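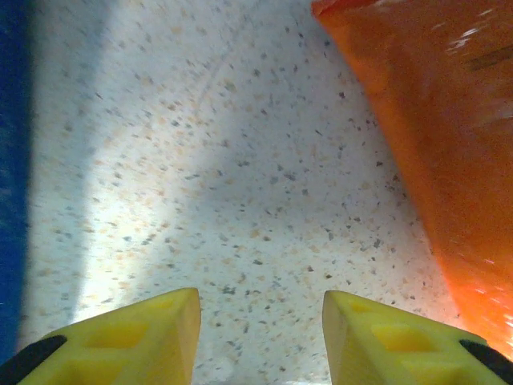 Figure 3. Wrist camera view of the speckled tabletop, with the gripper fingers open.

4.2 What the packers do now

I'll say up front that I like this cell, so read what follows with that in mind. I spent most of December at Groreo, the grocery packing firm where we ran the study, and the view in Figure 3 was on the monitor next to me nearly the whole time (I still see yellow fingers when I close my eyes!). People on the line got used to it faster than I did. By the second week they were reading that view the way they used to read a tray, and calling out "too far left" before the log showed anything.

The job descriptions at Groreo didn't change, but the days did. Packers told us in 81 of 145 interviews that they now spend more time watching than lifting. Some loved that. Others said their backs felt better and their heads felt worse, and I think we should take both halves of that seriously.

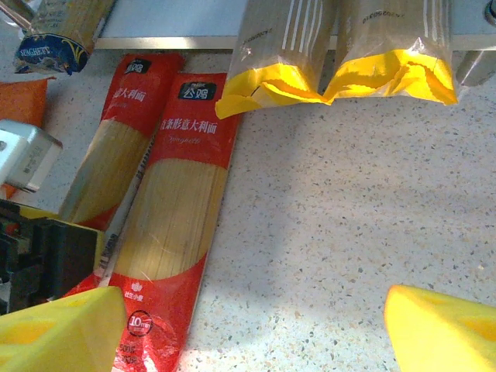 By the Mnguni Work Study Group
Wednesday, September 18, 2024

Pasta is where the new kind of work shows up most clearly. The long spaghetti packages lie at an angle and overlap, and a packer would sort that out with one hand while talking to a neighbor. The cell wants them apart, so someone has to think about spacing before a run starts. Our participants called this "setting the table," and it isn't in any manual we were given. Of the 2,277 help requests in the Prelta log, the biggest group came from packages that touched each other, and the older hands learned to head those off before pressing start.

What bothered them was that none of this counted. The shift sheet has a line for packages moved and a line for stops, and setting the table shows up in neither
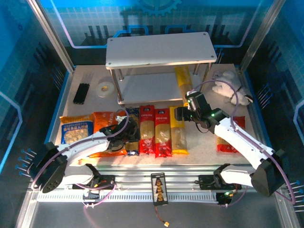 even though a good layout can save a whole morning of stops. We brought this to the Drurisov site as well, where the crew of 10 had already penciled in a column of their own. Their supervisor kept it! We come back to that column in Section 4.3, along with the pay question it raised.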